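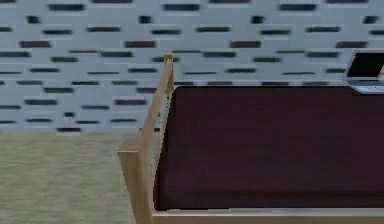
What happens to the pickers when a warehouse brings in automated carts?
At most sites the walking goes first and the picking stays, so people end up at fixed stations, and a few move over to looking after the carts.

Wevton Shop Floor Forum > Automation > Carts at our site, five months in

cor_verbeke
Posted October 12, 2026
We went live with the Uveo carts at the Tillman warehouse in winter and I'm still grinning about it. I used to finish a shift with my knees screaming. Now the shelves come to me! We're doing 3000 lines a day on the same crew, and I've learned to read the fault logs, which I never thought I'd enjoy (I do, a lot). Anyone else running them?

verna_m
Same carts here, different mood. My knees are great, my shoulder isn't. You stand in one spot and reach all day. Ask your lead about rotating stations before it gets you.

cor_verbeke
Fair point Verna. We swap every 3 hours and I wouldn't want it any longer than that.

RamilTan
Love these things. I do the sim side at Faltitz, so I try out layouts on a laptop before anyone drags a rack across the floor. Best part of the job is when a picker looks over my shoulder and says "that aisle will jam at smoko" and they're dead right. Put your floor people in the planning, they know where it goes wrong.

lyle.a
Lovely, but what about the casuals? We had 5 on nights and their hours dried up the month the carts arrived. Everyone who kept a spot reckons it's brilliant.

RamilTan
Can't argue with that Lyle. Two of ours got trained up for cart recovery, the rest went elsewhere. I'd like to see the training offered before the gear is ordered.

verna_m
Agree with Lyle. And the targets creep. Ours went up by 1000 lines and the pay didn't budge.

esperanza_b
Reading along with interest, we start in January. Cor, how long before the fault codes made sense? I've put my hand up for the recovery team and I'm pretty excited, bit nervous too.

cor_verbeke
Good on you! Took me a few weeks. Keep a notebook, write down the code and what fixed it. I'll dig mine out and type up the common ones for you tonight.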